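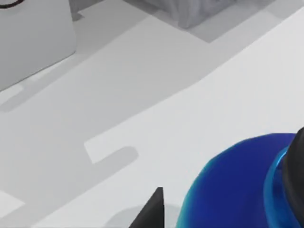 Zirko tabletop render, gripper finger next to the blue container, cloth up top

Zirko scene pack from Etance: is it worth the $200?

Forum: Hobby Arms & Small Automation > Software and Sim

tinpot_tess
8 Mar 2023

So I finally caved and started the Zirko trial, and I have enough opinions now that I figured I'd start a thread instead of cluttering up the Ulham arm one again.

Quick background for anybody who hasn't followed my garage saga: I have an Ulham kit arm bolted to an old door, and I've been trying to teach it to pick stuff up off a table without knocking everything else over. Collecting runs on the real arm is slow and I'm tired of resetting the table by hand after work. Zirko is a set of ready-made simulated tabletops from Etance. You load your arm file, pick a scene, pick objects, and it spits out renders along with the joint data. The license is $200 for the year, and you get a library of 500 scenes (they count a lighting change as a new scene, grumble grumble).

The render up top is from one of the plain table scenes. I picked that one on purpose because I wanted to see how they handle long shadows and a shiny object close up. And I have to say I like it! The highlight on the blue plastic-looking part is soft, the cyan ring reads as its own band, and the cloth has a fuzzy, wrinkly look that the free stuff never gets right. My own attempt at a cloth in another tool looked like a sheet of roofing.

What I don't like so far:

The table is so smooth. No grain, no crumbs, nothing. My door has paint drips.

Loading a custom gripper took me a whole evening. The importer wanted the fingers as separate parts and the error message was just "bad mesh." Thanks, that's super helpful.

The docs assume you already use the Etance cloud thing for everything.

Has anybody here gone past the trial? I'd love to hear whether it did anything for you on real hardware before I hand over the money.

lowtorque
I bought it last year and let it lapse. The pictures are pretty, I'll give them that. My problem was contact. Things look right sitting there and then you close the gripper and the object squirts out sideways like a bar of soap. I spent more time fiddling with friction than I'd have spent resetting a real table.

Also that container on the right would be a rotten first object for your arm. Rounded, glossy, smooth all over. Start with blocks.

tinpot_tess
I like rotten first objects :) But noted on the friction. Did you use their default material settings or did you put in your own? I've only tried the defaults and the soap thing hasn't happened to me yet, though I've also been moving really slowly.

lowtorque
Defaults first, then my own. The defaults were worse. This was before the newer build though, so maybe they fixed it. I'm not paying again to find out.

benchcrumbs
I'm going to disagree with lowtorque a little. I've been on Zirko since the beta and I don't use it for contact at all. I use it for the camera side — getting my detector to stop freaking out over shadows. Look at the render in the first post, with those diagonal bands of light and dark across the table, and that pale patch with the notch in it over on the left. My old detector would have called that patch an object every single time. It's just light. I trained on a big pile of scenes like that and the false hits on my real bench went way down.

If you're buying it to learn grasping, I'd save the money. If you're buying it so your arm can tell a bottle from a bright stripe, it's a decent deal.

tinpot_tess
Ok, that notched patch got me too! I zoomed in on it thinking I'd left a piece of cardboard in the scene. I went through the object list and everything. So I guess I'm no better than your old detector.

Do you remember how much you trained on before it helped? And did you mix in real pictures or go all sim?

benchcrumbs
Mixed. All sim was bad for me, it got very confident about very clean tables (your point about the paint drips is a good one). I didn't keep good notes on amounts, sorry. I just kept adding real ones until it quit embarrassing me.

quietservo
Can I put in a word for Wei? It's free, it runs on my sad laptop, and the physics is better in my opinion. It looks like a video game from when I was in middle school, sure, but if you throw random colors and lights at it you get pretty far. I'd hate for a newcomer to read this thread and think they have to spend $200 before they can pick up a cup.

benchcrumbs
Wei is fine! I learned on it. But getting a cloth in there that looks like anything is a weekend project, and then you have to do the lights yourself. With Zirko I can knock out a usable set while dinner is in the oven. It depends on what your weekends are worth to you.

quietservo
My weekends are worth nothing, ask my family.

More seriously, does the cloth move? In Zirko I mean. Because if it's just a nice-looking lump, then I can make a nice-looking lump.

tinpot_tess
Good question, so I went and checked before replying. In the plain table scenes it's a static lump, yeah. It has a collision shape but you can't bunch it up or drag it. There's a soft object add-on that costs extra and I'm not getting that. The trial doesn't unlock it either, which bugs me, because that's the one part I'd want to test before paying.

lowtorque
And there it is. Add-on for the cloth, add-on for the depth noise, add-on for the good grippers. They had a fingertip add-on when I was using it! For fingertips!

northporch
Long time reader, I run Zirko on a small shop license where I work. Ours covers 3 seats and we use it to check camera placement before we drill holes in anything. I want to push back on the add-on complaint a bit. Depth noise got folded into the base package in the latest build, you only need to turn it on under the sensor tab. Soft objects are still separate and I agree that's annoying.

tinpot_tess, on your gripper import: "bad mesh" almost always means that the finger has an open edge somewhere. Close it up in whatever you use for modeling and then export it again in meters. I lost most of an afternoon to the meters part. Everything came in the size of a barn.

tinpot_tess
Ahhh, meters. That explains a different mystery, where my whole arm disappeared and I thought it had failed to load. I bet it was just enormous and the camera was inside it.

The black pointed finger in my picture is the one from their stock gripper, by the way. I gave up on mine that night. I'll try closing the edges this week and report back.

quietservo
Is the pointy shape any good? Mine are wide flat pads with rubber on them and I can't imagine grabbing something round with a tip like that.

northporch
It's fine for small parts and for getting in beside things. For a big rounded body I'd go with pads too. You can swap it in the scene file and you don't have to rebuild anything else. Just remember to swap the collision shape along with it or you'll see pads and feel points.

lowtorque
"See pads and feel points" is my entire experience with this product in one line.

benchcrumbs
lol. Ok, but you also ran it on a computer that was held together with tape.

lowtorque
It was good tape.

halfduplex
Jumping in with a licensing question. I'm on the fence too, and what worries me is what happens when the year is up. Can I keep using renders I already made? I asked Etance support and got a link to a page that links to another page.

northporch
Renders and joint data you exported are yours to keep, at least under our agreement. You lose the library and the importer. I'd get that in writing for the hobby license though, I've only read the shop one closely and they may differ. Export everything before the last day either way.

halfduplex
Thanks. I'll bug them again and post whatever I get.

tinpot_tess
Update from me. The trial runs 10 days and I've used most of it up, so decision time is coming.

I closed the open edge on my finger (there was a tiny gap right at the base, I never would have spotted it) and exported in meters. It loaded on the first try! Thank you northporch, I did a little dance in the garage. Then I did what lowtorque said and tried grabbing the blue one faster, and yep... soap. It shot right off the table. Bumping up the friction on both the finger and the object helped some, but I had to push it to a number that felt silly, and I don't trust anything I'd learn from that.

So where I've landed for now is using Wei for the grasping practice and maybe Zirko for the pictures. I know, running two sims is exactly the kind of thing I said I'd never do. I'm still torn on the price. If they did a month-by-month plan I'd sign up today.

benchcrumbs, would you mind sharing your detector settings? Only the sim side, I can sort out the real pictures myself.

benchcrumbs
Sure, I'll dig them out and send you a message. They're a mess and half the comments are me swearing at myself. Use the low-angle light scenes heavily, and don't bother with the ones that have the busy wallpaper.

quietservo
Welcome to the two sims club. When you get to the friction page in Wei, skip the wizard and type the values in by hand. The wizard rounds them.

tinpot_tess
Noted! And if anybody has an Ulham arm file that already works in Wei, please holler, mine has the elbow bending backward.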